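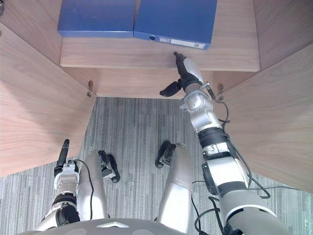 Can a general-purpose humanoid handle office filing without changes to the furniture? With the Kukley upper-body package, mostly, provided the binders are rigid and the shelf is at desk height.

14 comments | 22 shares

Kukley is a software and calibration package from Hiltalden for humanoids with two arms and dexterous hands. It covers reaching, grasping and placing at desks and low shelves. We ran it in a carpeted office over four days, using ring binders, folders and document trays.

Setup

Installation took most of Tuesday morning. The calibration routine moves each arm through a fixed set of poses and then asks for fingertip contact on a known edge. The manual recommends a metal gauge block. A shelf edge also worked, with slightly worse repeatability. Cable routing is left to the buyer, and the manual gives it a single paragraph. On our unit the right arm cables form a loop beside the wrist, and the planner has no model of that loop. We added a keep-out volume by hand.

Reaching and grasping

The test set was 290 binder moves, split between standing binders and binders lying flat. Standing binders gave little trouble. Flat ones are harder: the fingers have to find the shelf edge first, then come up to the spine. The package does this with a slow guarded approach that stops on contact. It is reliable and tedious. A single flat binder took around 40 seconds from first motion to lift.

Thumb placement is the weak point. The default pregrasp holds the thumb well away from the fingers, and in an open knee space that is fine. Near a side panel it cost us several replans. Iason Drakos, who wrote our test scripts, reduced the opening angle in the config file and most of the replans went away. The parameter is undocumented.

Legs and base

Kukley treats the lower body as fixed. It will not shift the feet to gain reach, and it does not check the legs against the furniture. The Kirkthorpe package we tested in December does both, but its finger control is coarser.

Support and price

Rajput handles support. Two tickets were answered the same day; a third, on logging, is still open. The license is 1,000 dollars per robot per year, updates included.

Recommended for fixed stations with rigid objects – less so where the robot has to reposition itself between reaches. We will repeat the flat binder test when the next release is out.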